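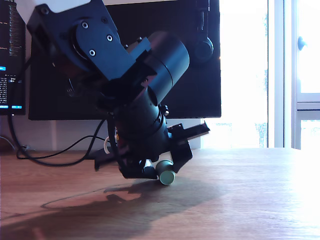

I have been keeping a log of the humidity in my basement since the end of June, and a few people asked for the numbers after I mentioned them in the comments last time. The short version is that the dehumidifier was oversized, the drain line was wrong, and most of the water was coming from a place I had ruled out early.

The house is a 1950s ranch with a block foundation and a slab poured directly on fill. There is no vapor barrier under the slab, or none that I could find at the one place where the previous owner cut through it for a floor drain. The basement is one open room of 1,574 square feet, minus the stairs and the furnace closet. The north wall is almost fully below grade. The south wall is exposed for half its height.

I used three sensors. Two are the cheap Wunero units that log every ten minutes and export a CSV. The third is an older Lashari thermo-hygrometer with a probe on a cable, which I taped to the slab under a square of plastic sheet. Before trusting any of them I ran a salt test: table salt and a little water in a bottle cap, sealed in a freezer bag with the sensor, left overnight. At room temperature the air in the bag should settle at 75 percent. The Wuneros read 72 and 78. The Lashari read 75 and I left it alone. I applied the offsets in the spreadsheet and not on the devices, which have an adjustment menu that forgets its settings when the battery is changed.

Relative humidity alone is a poor thing to track in a basement. It moves with temperature, and the slab is colder than the air for most of the summer. I converted everything to dew point. If the dew point of the air is above the surface temperature of the slab, water will condense on the slab, and the number on the dial doesn't matter much. In the second week of July the air near the stairs was at 71 F and 68 percent, which works out to a dew point of just under 60. The slab in the northeast corner was 61. That is a very thin margin, and it was gone every time someone propped the outside door open.

The dehumidifier was a 70-pint unit on the old rating. It pulled the room down from 68 to 50 percent in a little over two hours and then cycled. The cycling was the problem. When the compressor stops, the water still on the coil goes back into the air if the fan keeps running, and on this model the fan runs for three minutes after every cycle with no way to turn that off. I logged the wall socket with a plug meter for a full week and got 226 compressor starts. Amos Mercado, who reads this blog and used to service walk-in coolers, wrote to say that he would expect a compressor of that size to tolerate it for a couple of seasons and then not.

I replaced it with a 35-pint unit set to 50 percent. It runs much longer and starts far less often. The week after the swap I counted 93 starts. Energy use went down slightly, though the weather was milder and I would not put weight on that.

The drain line was my own mistake. I had run clear vinyl tubing from the unit to the floor drain with a low spot behind the shelving. The low spot held water, grew slime, and backed up into the bucket until the float switch cut the machine off. Twice I came home to a stopped unit and assumed it was a sensor fault. The new line is half-inch PVC with a steady fall of a quarter inch per foot and a cleanout tee at the top. I pour a cup of vinegar down the tee on the first of the month.

Now the source. I had assumed vapor through the slab, so I did the plastic sheet test in four places, 24 hours each. Three were dry underneath and one was faintly dark. I did the same on the block wall and found nothing. At that point I should have looked harder at outside air. Instead I spent two weekends regrading the soil along the north wall, which it needed anyway.

The actual cause was the dryer. The vent duct had separated from its elbow above the furnace closet, behind a piece of insulation, and was blowing into the joist bay. Hongjun Han found it while helping me carry out the old dehumidifier. He noticed lint on top of the water heater and asked where it came from. A load of wet towels holds several pounds of water and all of it was going into the room. When I went back through the CSV, the spikes lined up with laundry nearly every time. They were plain to see once I knew to look. I had labeled them "door?" in the notes column.

I rebuilt the run with rigid four-inch duct and foil tape. No screws through the duct wall, they catch lint. The hood outside is a Werngate with a gravity damper, chosen on the grounds that the hardware store had it.

Since the repair the dew point has stayed below 54 through everything except one Friday of heavy rain, when it reached 56 for most of the afternoon. The northeast corner no longer feels clammy, although the one dark patch under the plastic is still there and I plan to repeat that test in October when the ground is drier.

Remaining items:

The rim joist on the north side is not sealed. I have foam board cut for it.

The window well on the east side has no cover.

One Wunero has started dropping readings when the battery falls under 2.6 volts. I lost 98 rows in August before I noticed, and the averages for that week are from the other sensor.

I will post the spreadsheet once I have cleaned up the column names.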